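Home | Visits | Reports | Members | Links | Search

Print this page | E-mail this page to a friend

Visit to the Plemamico open day, August

I came to the Plemamico building at a quarter past nine in the morning, which was too early, and the door at the front was still locked. Jarlath McGrath had told me to use the side entrance, next to the bicycle stands, but I read his message only afterwards. So I waited, and when the door opened there were already 30 visitors in the hall, most of them from small companies which pack or sort things by hand and want to know if a robot could do a part of it.

My own company fills and closes small containers for laboratories. We have two long tables and people who pick up a container, turn it, look at it and put it down in a tray. It is work that makes the wrists tired. For this reason I wanted to see the product called Bamness, which is a kit with a gripper, a camera for the wrist and a software package where the robot learns to pick things in simulation before it touches any real thing.

The day began with a talk by Muireann Moynihan. She spoke quickly and I did not catch everything, but her slides were clear. The customer sends drawings or samples of the objects. Plemamico builds them as simple models, makes a virtual workplace with a table and some furniture, and lets the gripper practice. The price of the kit includes five objects. Every further object is charged, and I would advise the reader to ask for this price in writing, as I got two different answers during the day.

After the coffee they divided us in groups. My group went first to the workshop on the ground floor, where the grippers are put together. We were allowed to hold one. It is heavier than I expected, and the fingers can be changed with a small key. I tried it myself and needed two minutes, the technician needed much less. The fingers which come with the kit are flat plates. For round objects one can order fingers with a soft lining, but these were not ready to be shown.

Then we walked up to the simulation room. It is warm there and has too few chairs. Bláthnaid Moynihan sat at the desk and started one pick after another, and we could ask her to stop whenever we liked. She explained that the view on the screen is the same view which the wrist camera will give later, so the program learns from what it will have in reality. I found this the most useful half hour of the visit. One of the visitors asked why the models look so rough. The answer was that the fine surface costs computing time and the gripper does not profit much from it. I wrote this down with a question mark.

I asked about transparent objects. In our company almost all containers are clear, and a seller who visited us last year (from Akpalu, a different firm) went very quiet when he saw them. Bláthnaid said that clear material on a light table is difficult for every camera, and that they train it on purpose with strong light and pale surfaces. In the simulation one can make the light as bad as one wants – this I liked. What I could not learn is how often the real robot then fails with a clear object. They have a figure of 73 percent good picks from an early test with mixed objects, but it is an old figure and it was not given separately for the clear ones. I would like to see the newer one before I sign anything.

On the screen, the two fingers were closed on an orange cylinder with a whitish, see-through rounded shape behind it, and on the bright surface one had to look well to find its outline.

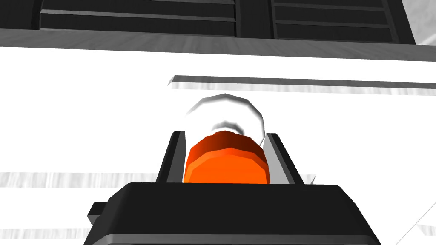
Cathal Conneely was less convinced than I was. He thought that a simulation can be made to look good by whoever prepares it, and that he would pay for such a kit only after a trial on his own line, with his own dirty trays. Noreen Conneely answered him that the trial is offered, it lasts two weeks, and the transport must be paid by the customer. Then they discussed the transport for quite a long time.

Lunch was soup and bread in the canteen. In the afternoon there was a second talk, on service contracts, by a partner from Sambridge, but I had to catch my train and heard only the beginning. If a reader has stayed until the end, I would be thankful for notes, especially on how quickly a broken finger is replaced.

I have asked for the trial. They want samples of our containers first, with lids and without, and I will send them when our stock count is finished.

Contact | Copyright of the reports remains with the authors | Back to top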